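3.2 Water intake in the home group

Owners in the Woresmont group weighed the cat's water bowl each morning and again at night for 2 weeks in June. Bowls were filled to 300 g. Cats fed only dry food drank more from the bowl than cats fed canned food, but their total intake, with the water in the food included, was lower. Readings from homes with a second pet were left out. 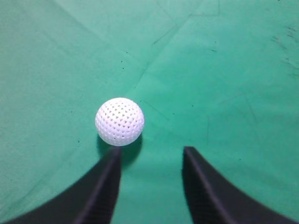 Figure 4. White perforated ball on green felt.

Kazimiera Sobczak, commenting on an earlier draft, asked whether spilled water had been counted as water drunk. It had in the first days. After that Friday, owners noted any spill and the reading for that day was dropped. Of 370 readings, most were kept. The difference between the two diets stayed the same with or without the early days.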